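Protocole de Jiltov

Le protocole de Jiltov est un ensemble de règles de bonne pratique destiné à l'évaluation, en simulation, de bras robotisés manipulant des appareils de cuisine. Il doit son nom à la localité où s'est réuni, un mois de janvier assez froid si l'on en croit les participants, le petit groupe de travail qui en a rédigé la première version autour de Hedvika Beneš et de Juraj Ďurica. On le rencontre aujourd'hui surtout dans les laboratoires universitaires, où il sert de base commune — et parfois, il faut bien le dire, de sujet de conversation inépuisable.

Le texte compte 32 articles, répartis en deux parties : la préparation de la cuisine virtuelle, puis la conduite de l'essai proprement dit. Les auteurs y prennent volontiers leur temps, et l'on trouve au détour d'un article sur les tolérances de contact de longues et aimables considérations sur la manière de poser un couvercle.

Approche et contact

L'article 6, sans doute le plus cité, demande que la pince aborde par le dessus tout récipient fermé, à vitesse réduite, et que l'effort vertical soit enregistré dès que la distance au couvercle passe sous le seuil choisi par l'équipe. Le seuil lui-même reste libre, mais il doit être écrit avant le premier essai et demeurer inchangé jusqu'au dernier. 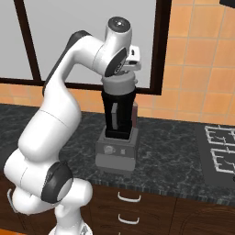
Pince d'un bras blanc au niveau du couvercle d'un blender, dans une cuisine simulée.

Le protocole distingue avec soin l'approche, le contact et la prise. Une pince arrivée au bon endroit n'a encore rien saisi, et le compte rendu doit employer le mot juste pour chacune de ces étapes, faute de quoi les résultats de deux équipes deviennent bien difficiles à rapprocher. Marek Ondrejka a longtemps plaidé pour une quatrième étape, le maintien, qui figure en annexe.

Objets voisins

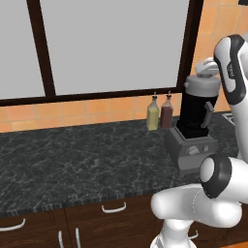
La notion d'objet voisin occupe une bonne part de la seconde partie. On appelle ainsi tout objet qui ne participe pas à la tâche mais que le bras, ou ce qu'il transporte, pourrait heurter en chemin. Deux flacons à bec verseur rangés juste à côté d'un blender, contre la crédence, en sont un cas d'école : la tâche ne les concerne en rien, et leur position doit pourtant être relevée au début et à la fin de l'essai. Un objet voisin renversé n'annule pas la réussite de la tâche, mais il est signalé à part, sur une ligne que le règlement appelle joliment « la ligne des dégâts ».

La question de savoir jusqu'où s'étend le voisinage a donné lieu à bien des échanges. La version en vigueur retient tout ce qui repose sur le même plan de travail, ce qui est généreux, et laisse les placards de côté tant que la tâche ne demande pas de les ouvrir.

Reproductibilité

Chaque essai doit pouvoir être rejoué à l'identique. Le fichier de départ conserve donc la pose du bras, celle des objets, les coefficients de frottement et la graine aléatoire, que le texte recommande de noter en clair. Le recueil Zutasar, constitué selon ces règles, rassemble 1238 essais, échecs compris — les échecs y sont même classés avec une attention particulière, par étape et par type de contact. 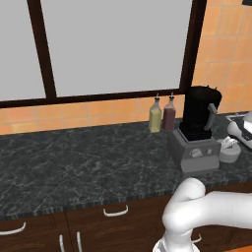

Vlasta Sokol estime pour sa part que l'obligation de tout conserver pèse trop lourd sur les petites équipes, et qu'un enregistrement complet des seuls essais manqués, accompagné des fichiers de départ des autres, suffirait amplement à la vérification. La proposition a été versée aux documents de travail sans être adoptée.

Voir aussi

Méthode Michalík
Recueil Zutasar
Simulateur Gristotum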